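Stadine: Gegenstände auf Schreibtischen

Stand: 2026-08-22
Pflege: Roksolana Harasym, Jelle Kramer

Die Sammlung umfasst 2.000 Aufnahmen von Arbeitsplätzen in kleinen Räumen. Jede Datei hat einen Eintrag in objekte.csv mit Gegenstand, Farbe und Standort auf der Tischplatte.
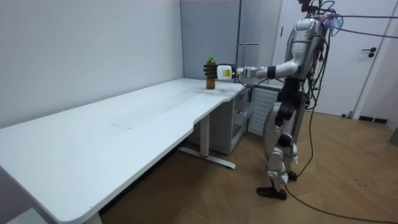
Für Flaschen gelten eigene Regeln. Korpus und Verschluss werden getrennt erfasst, also flasche_braun und deckel_gruen. Steht die Flasche am hinteren Tischrand zur Wand hin, lautet der Standort "hinten". Liegende Flaschen erhalten zusätzlich den Wert "liegend".

Bekannte Lücken: Bei 40 Einträgen fehlt der Standort.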